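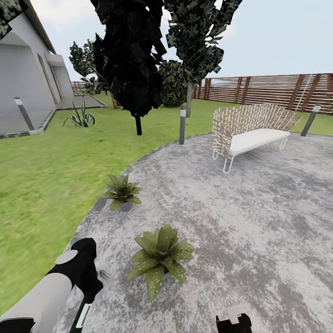

# Arm planner treats the patio edge as an obstacle and refuses to move near the pots

**Marius Pîrvu**

I'm working on a watering and pruning task in a simulated garden. The base is on a round concrete patio with grass past the curved edge. There are two potted plants on the concrete, a wicker bench farther back, and bollard lights around the yard. The screenshot at the top is from the run I'm asking about.

The planner is a sampling planner with a 6 second limit. Collision checking uses a voxel map built from the simulated depth camera, not the ground truth meshes. Goals in the middle of the patio are fine. When I set a goal next to the plant that sits on the border of the patio, I get "start state valid, no goal samples" almost every time. Out of 100 attempts on that goal, 47 returned a path, and many of those took a strange route up and over.

Things I tried:

- Raised the time limit. No real change.
- Turned off self collision. No change, so I turned it back on.
- Deleted the bench from the world. No change.
- Swapped the grass for a flat green plane. Success went up a lot, but I need the grass for the perception side.

When I display the voxels there is a band of occupied cells along the curve where the concrete meets the lawn. It looks like a low wall. The actual mesh there is nearly flat. Is this a depth problem or a map problem, and is there a way to fix it without removing the lawn?

Config, in case it matters: voxel size 2 cm, padding 3 cm on all arm links, map updated on every depth message. The held tool is attached as a box.

---

**Sorin Zamfir**

Try a bigger voxel size. I use 5 cm and never see this. Also update your graphics driver.

> **Marius Pîrvu:** At 5 cm the band is still there and it gets thicker. The leaves on both pots also turn into solid blocks. Driver is current.

---

**Pirjo Koskela**

I think you have two problems on top of each other. I had nearly the same thing in the Edet yard project, with gravel where you have grass.

First, the depth. If your grass is drawn as cards or blades with transparency, the color render and the depth render may not agree on it. Many depth passes ignore the alpha channel, so each card is written as a full rectangle. In color you see soft grass and in depth you see a row of small upright panels. At the curved edge the cards stick out over the concrete, and there is your wall. To check, save one depth image and the matching color image and look at the same pixels in both. If the edge is smooth in color and blocky in depth, this is it.

The fix is either to turn on alpha test in the depth material, or to give the grass its own render layer and hide that layer from the depth camera only. The second one is quicker. The color camera keeps the grass, so your perception data doesn't change. You do need a flat collision plane under the lawn, or the map will have a hole there.

Second, the padding. 3 cm on every link is a lot for a pot that small. The wrist and the tool both have to get down close to the ground, and with 2 cm voxels you can lose up to 5 cm on each side. I would keep 3 cm on the upper links and drop to 1 cm on the wrist, gripper and tool. Also check the box for the tool. If you made it from the bounding box of a long tool at an angle, it is probably much bigger than the tool. Make it in the tool's own frame or use a capsule.

Do these one at a time and rerun the same goals with the same seeds. Otherwise you won't know which one helped.

> **Marius Pîrvu:** It was the alpha. The depth image has rectangles all along the edge. I moved the grass to its own layer, put a plane under it, and the band is gone. 154 out of 160 on the border plant now, same seeds plus 60 new ones. The six failures all start with the arm close to the nearer pot, so I'll look at the tool box next.

> **Pirjo Koskela:** Good. If the tool box doesn't explain those, look at the leaves. Wide flat leaves seen edge-on leave stray voxels behind when the camera moves.

---

**Ülle Sakalauskas**

Adding one thing for people who find this later and can't change the render layers. You can crop the map by height. Transform the points into the patio frame and drop everything below a few centimeters before it goes into the voxel map, then add the ground back as a plane. It takes a few lines in the point filter.

The downside is that you lose real low objects. Our hose disappeared from the map and the planner went through it. The pots are tall enough to survive, but the bottom of each one is cut off, so don't use this if you plan to grasp them near the base.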